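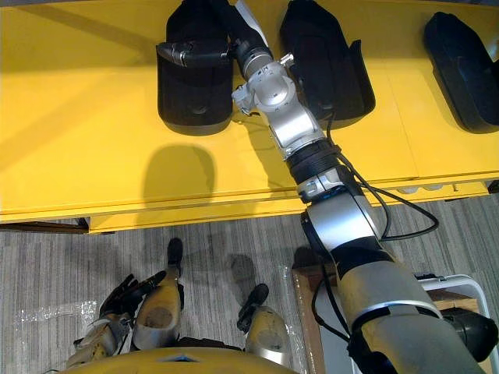 4. Submitting a Reader Review

This section explains how a registered member of the Trenach Reading Library adds a review to a book page. It applies to memoirs, biographies and all other titles in the catalog. Guests may read reviews but cannot post them.

4.1 Before you begin

Sign in with your member name. If your account was opened before 27 February 2019, you will be asked to confirm your e-mail address the first time you post.

4.2 Writing the review

1. Open the page of the book you wish to review. Check the author and the edition, as some memoirs are listed in both a full and an abridged text.

2. Select Write a Review. The title of the book appears at the top of the form and cannot be changed there.

3. Choose a rating from 1 to 5. A rating without text is saved to your own shelf but is not shown on the book page.

4. Enter a headline, then the review itself. The form closes after 15 minutes without typing – longer reviews should be prepared in a separate file and pasted in.

5. Mark the box Reveals the Ending where it applies. The text will then stay folded until a reader opens it.

6. Select Preview, correct any errors, and select Submit.

Note: Quotations from the book are welcome. Give the chapter number with each one. Page numbers differ between editions and should be left out.
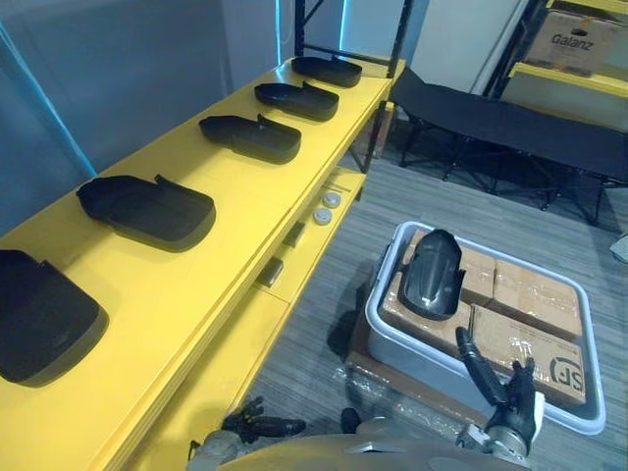
Caution: A review cannot be recovered once it has been deleted. Copy the text before selecting Remove.

4.3 After submission

New reviews are read by an editor before they appear, normally within 2 working days. A review may be returned if it concerns delivery of a printed copy, repeats the publisher's description, or comments on another member. Returned reviews remain under Drafts and may be submitted again.

4.4 Changing the name shown

Reviews carry your member name by default. To use a pen name, open Profile, select Display Name, and enter the new name. The change applies to earlier reviews as well.

Questions about a returned review should be addressed to Dalia Adomaitis, Reviews Editor, through the Contact form. Please include the title of the book and the headline of your review.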